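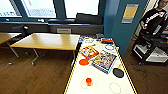 10월. 오늘은 오후 내내 물건 정리만 했다. 원래는 Halwood 상자부터 열어서 부품 번호를 맞춰 볼 생각이었는데, 상자를 놓을 자리가 없으니 순서가 바뀌어 버렸다(매번 이런다!). 그래서 흰 테이블부터 손대기로 하고 한참 서서 뭘 어디로 보낼지 궁리했다. 그림책 두 권은 책꽂이 맨 아래 칸, 탁구채는 주황색이랑 검은색 둘 다 휴게실 서랍으로 가면 된다. 문제는 자잘한 것들인데, 파란 고리는 어디에 넣어야 할지 도무지 모르겠어서 일단 "분류 미정" 통을 하나 새로 만들었다. 통 이름이 마음에 안 들면 누가 바꿔 주세요. 투명한 고리는 흰 상판 위에 있으면 눈에 잘 안 들어온다. 다음부터 투명한 물건은 색지 위에 올려 두는 게 좋겠다. 나도 지난달에 비슷한 걸 팔꿈치로 밀어서 떨어뜨린 적이 있다.

노랑 검정 테이프는 그대로 두기로 했다. 한때 떼자는 말도 나왔는데 나는 반대다. 상판이 길고 좁아서 무심코 물건을 끝에 걸쳐 놓기 쉬운데, 줄이 있으면 손이 저절로 안쪽으로 간다. 교체할 때는 Akden 테이프 말고 예전에 쓰던 것으로 살 것. Akden은 뗄 때 풀이 남아서 닦느라 고생했다.

테이블 안쪽 끝에 모여 있는 흰색, 회색 잡동사니는 오늘 손을 못 댔다. 케이블처럼 보이는 건 케이블 통으로 보내고 나머지는 하나씩 봐야 한다. 급한 건 아니다.

공유 2 · 댓글 2

저녁 무렵부터는 회색 패널 쪽으로 넘어갔다. 내가 Jedetti 패널이라고 부르는 그것. 목록에는 241번으로 올라가 있고 비고란이 계속 비어 있어서 이번에는 꼭 채우고 싶었다. 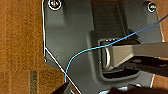 기록: Leokadia Domański / Mbeki 작업실 공동 노트

진회색 플라스틱이고 표면은 무광에 살짝 거친 느낌이다. 굴곡이 꽤 많아서 도면 없이 말로 적으려니 쉽지 않은데, 그래도 나중에 찾아볼 사람을 위해 적어 둔다. 위쪽에 나사가 두 개 있고 둘 다 작은 원형 홈에 어느 정도 들어가 있다. 오른쪽 나사가 왼쪽 것보다 작아 보인다. 규격이 정말 다른 건지는 재 보기 전까지 단정하지 않겠다. 드라이버를 대기 전에 머리 지름부터 잴 것!

모서리가 둥근 깊은 홈 안에는 U자 모양 은색 금속 고리가 있다. 나는 편의상 "걸쇠 고리"라고 적었는데, 모양이 문 걸쇠 받는 쪽이랑 닮아서 그렇게 부르는 것뿐이고 진짜 용도는 확인 전이다. 밝은 회색 납작한 막대가 이 고리 쪽으로 뻗어 있으니 둘을 따로 적지 말고 한 항목으로 묶는 게 낫겠다. 예전 목록에는 막대만 있고 고리가 빠져 있었다. 범인은 아마 나다.

그리고 파란 가는 선. 패널을 길게 휘어 가로지르면서 홈 위쪽을 지나간다. 이걸 비고란에 넣을지 말지 한참 고민하다가 넣었다. 어디에 이어지는 선인지는 아직 안 따라가 봤으니 당기지 말 것, 자르지도 말 것. 이름표를 달 거면 종이 말고 천 테이프로 하자. 종이 이름표는 기름 묻은 손으로 두어 번 만지면 글씨가 다 번진다.

목록 양식 얘기도 조금. 지금 비고란이 60자까지밖에 안 들어가서 위의 내용을 다 넣을 수가 없다. 결국 "고리+막대 한 벌, 나사 규격 확인, 청색 선 주의"라고만 쓰고 자세한 건 이 노트를 보라고 해 두었다. 칸을 늘릴 수 있는 분은 좀 늘려 주시면 정말 고맙겠습니다. 그 김에 사진 칸도 하나 있으면 좋겠고, 항목 번호가 2,000을 넘어가면 정렬이 이상해지는 것도 같이 봐 주세요.

다음에 할 일
- 나사 머리 지름 재기, 버니어는 내 서랍 둘째 칸
- 파란 선 양 끝 확인
- 흰 테이블 안쪽 끝 분류
- Halwood 상자(이번엔 진짜로)

탁구채는 퇴근할 때 휴게실로 들고 간다. 공은 못 찾았으니 본 사람은 여기 밑에 적어 주세요.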